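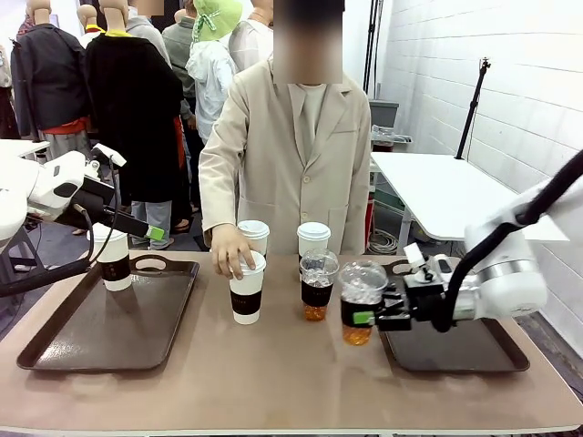 *Fig. 1. Two trays, hot cups and iced tea at the handover table.*

# Session 4: Trays, Cups and the Handover Table

Welcome back! Last time was all about the drinks themselves, and this session is about the metre or so of table between the bar and the customer. I love this topic. It looks like nothing at all, and then you watch a busy morning at a good counter and realise how much thought has gone into where a cup stands.

Bring your tray from the store cupboard and a cloth. We start with dry practice (empty cups, then cups with water) and move on to real drinks after the break.

## The tray

In Fig. 1 the trays are dark brown and rectangular with a raised rim, and there's a slot cut into the back rim of the left one for a handle. Ours at the Lirkden site are much the same shape. Three things to check before you load:

- Is it clean and dry underneath as well as on top? A wet underside slides.
- Can you get your fingers into the handles without touching a cup?
- Is it sitting fully on the table?

The raised rim will catch a small spill and stop a cup sliding right off. It won't stop a tall cup tipping over, so don't lean on it too much in your planning.

A tray laid at a slight angle is fine, and some people find it quicker to reach into. Try it both ways this afternoon and see which suits your arm.

## Two kinds of cup

Look at the cups again. The white paper ones have white lids for hot drinks... well, check that against the real ones on your bench, as lids vary a lot between suppliers! The clear plastic ones have domed lids and hold iced tea, a lovely amber colour with the ice showing through. Both kinds wear a black sleeve.

**Paper cups, hot drinks.** Press the lid down all the way round with your thumb, starting opposite the seam. You should feel it seat. Hold the cup by the sleeve, low down. If you take it from above with your fingers over the lid, as the hand at the front of Fig. 1 is doing, use it for short moves along the table and keep your grip light. For lifting and carrying, go back to the sleeve.

**Clear cups, iced drinks.** These are softer, and they squash. A hard squeeze on a full cup pushes tea up into the dome. Hold it firmly enough that it doesn't slip, and no more. The outside gets wet with condensation as the drink stands, so the sleeve earns its keep here too.

Nearly everyone who trained at the Maksymiv branch puts the sleeve on before filling. Please do it that way here. Sleeving a full iced cup is fiddly and usually ends with a wet cuff.

## Loading order

1. Group the whole order on the table first, lids on.
2. Read the ticket against the cups.
3. Heaviest cup goes on first, near the middle of the tray.
4. Build outwards, keeping the weight even.
5. Hot and iced drinks on separate trays if you have two.
6. Turn the sip holes towards the customer.

Step 1 is the one people skip when it gets busy, and it's the one I'd fight for. Cups gathered in the centre with a tray on either side give you a very short reach in both directions. You also see a missing drink straight away.

For a mixed order on a single tray, put the iced cups together on one side and the hot ones on the other, then shift things until it balances. This does take practice. A 300 ml hot drink and a 300 ml iced one won't feel the same in the hand, and it's good fun guessing which will feel heavier before you lift them.

## Practical exercise (pairs, 12 minutes)

One of you loads, the other reads out the order. Use the Tomix practice tickets in the blue folder.

- Round A: paper cups only, 200 ml of water in each.
- Round B: clear cups with ice and water, domed lids.
- Round C: both kinds, two trays.

Swap after Round C and go again. The reader should watch hands only, and note down every time a cup is picked up and put back somewhere else. Most first attempts have plenty of these and the second go is usually far calmer, it's a real pleasure to watch.

## For your notebook

Sketch your own bench from above with the trays, the waiting cups and the place where you stand. Mark your longest reach with an arrow. Could you shorten it by moving one thing?

Reading before Session 5: the Kadatov counter layout sheet, both sides. Skip the part on cake stands for now, we'll do that with the display cabinet open in front of us.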